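Right, budget season thread. I've got until the end of July to tell Hafiz what our little workshop at Idville needs, and it all comes down to arms. One or two?

Been mocking it up on the computer before we spend a penny. Durrani have quoted for a pair, with 12 weeks' delivery, and I want the table layout settled first! 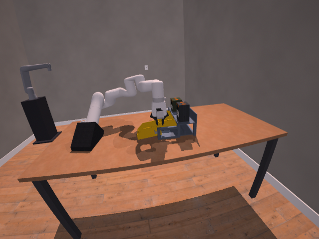

Simulated bench, two arms, one rack. Gripper down over the yellow piece.

What I've learned so far: pedestals are a separate line on the quote (argh), and so are the grippers. Sodine want £266 a go for spare fingers, so I've put in for 2 sets and crossed mine.

Also pencilled in 10 days for fitting and training. Hafiz says that's generous, but Hafiz wasn't there for the Prillbridge job.

If you run two arms off one table, how much room did you leave between them? Replies open, kettle on.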